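Testhorpe Young Screenwriters
Progress report to the Ridgeway Fund, second instalment
Prepared by Bit-na Shin, course lead
August 2019

Dear Jozef,

You asked for a report "in plain terms, with an honest account of difficulties". I have taken you at your word, which you may come to regret by the section on the radiators.

The short version is that the course is running, the money has mostly gone where we told you it would, and we have more finished scripts than we expected and fewer that anyone could afford to film. One of them opens with the sinking of a car ferry. The writer is fourteen and will not be moved on the point.

Where we are

The course began in February with 15 places, all of them filled. Two people left before Easter, one to a new school and one to the trombone, and both places were taken from the waiting list within the week. Sessions are on Thursday evenings at the Testhorpe library annexe, with a monthly Saturday at Istthorpe for those who can get a lift. The Istthorpe bus remains a work of fiction in its own right.

We have followed the outline in the application fairly closely. The first block was about watching. Each member picked a scene from a film they loved, showed it to the group and told us how it worked on them. I had allowed ten minutes each. The first presentation, on a kitchen argument in which hardly anyone speaks, took forty, and I hadn't the heart to stop it. We dropped my planned lecture on three-act structure to make room, and I have had no complaints about the loss.

The second block was about writing scenes with no dialogue. This was unpopular for a fortnight and is now the thing they ask to do again. The third, which we are in the middle of, is the short script itself: ten pages, two characters, one location. The ferry has been ruled to be one location.
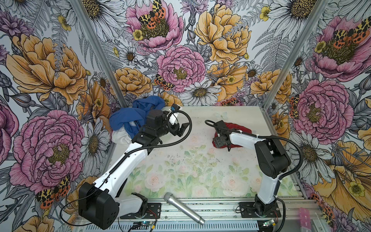
Floral backdrop, three sides.

What the members have written

There are 11 complete first drafts and a handful of promising heaps. I enclose four with the members' permission. Please read "The Lodger's Spoon" first. It is about a woman who suspects her lodger of replacing her cutlery one piece at a time, and the last page made me put my tea down. "Gritting" is set in a council lorry overnight and has the best silences in the bundle. The other two are rougher, though "Aunt Under Glass" has a first scene I would have been pleased to write at any age, including my present one.

The commonest fault is characters who tell each other things they both know. ("As my brother, you will remember our father's death.") We now have a jar for these. The member responsible reads the line aloud in the grandest voice they can manage, and it goes in the jar. The jar is nearly full, and I am sorry to say that two of the lines are mine.

The second commonest is the dream ending. I banned it in April, lifted the ban in May after a petition, and got six dreams in one evening. The ban is back.

Money

The grant was spent on tutor fees, room hire, travel help and printing, in that order. Printing came to £156, against the £99 in the budget. I had not understood that scriptwriters revise, or that they do so five minutes before the session and in capitals. We have covered the difference from the refreshments line, which tells you something about the biscuits.

The £1,000 set aside for the rehearsed reading is untouched. I would like to keep it that way until the autumn, when we shall have actors to spend it on.

We also paid for a year of Irkanon, the script formatting software, on a group licence. Half the group took to it at once. The other half write in exercise books and have it typed up by the first half, for a fee paid in crisps. I have decided that this is a lesson about the film industry and left it alone. 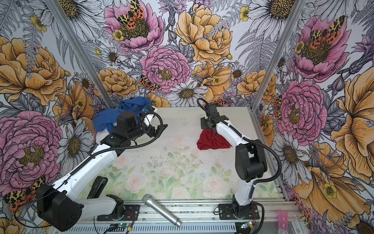
Difficulties

The annexe radiators came on in June and could not be persuaded off. We held three sessions in the corridor. Attendance held up well, though the work from that period has a feverish quality, and at least one desert.

Our visiting writer cancelled twice. To her credit, she then came on her own money and stayed an hour over, mostly answering questions about what she is paid. The group's ambitions have since become more varied. One now wants to be a producer.

More seriously, I think we misjudged feedback. In the early sessions I asked everyone to comment on everyone's pages, and the quieter members simply stopped bringing any. From May we changed to pairs, with written notes swapped a week ahead. Pages started turning up again almost at once. If you fund something similar elsewhere, I'd suggest starting there and skipping my first three months.

I also said in the application that members would keep a weekly viewing diary. Four of them do. One has been reviewing the same film every week since the spring, and her account of it has grown so much sharper that I have told her to carry on.
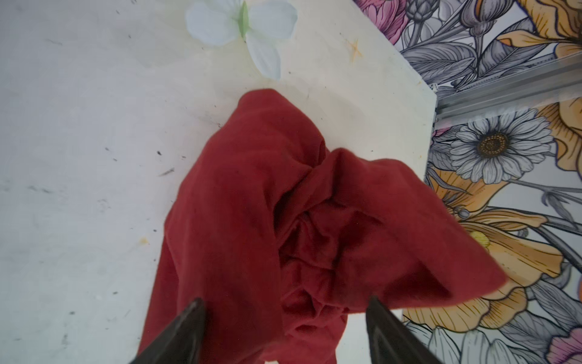
What happens next

Second drafts are due at the end of September. I will read them all and reply in writing, which I have promised to do within a fortnight and will manage in three weeks. The group then votes on the four scripts for the rehearsed reading. Canvassing has begun.

The reading itself is planned for November at Istthorpe, subject to the hall. Two local actors have agreed to take part and a third is thinking about it in a way that suggests lunch. You and your trustees are warmly invited, and I will send the date as soon as I have it in writing.

I would be glad of your view on two matters before then. The first is whether any unspent travel money may be moved to printing, for the reasons given above. The second is whether Ridgeway would object to our opening a few places to over-eighteens next year. We have had several enquiries, mainly from parents who sat in the car park during sessions and have started having ideas.

The attendance sheets and receipts are in the brown envelope. The one from the garage is real and does relate to printer paper.

With thanks, and best wishes to everyone in the office,

Bit-na Shin
Testhorpe Young Screenwriters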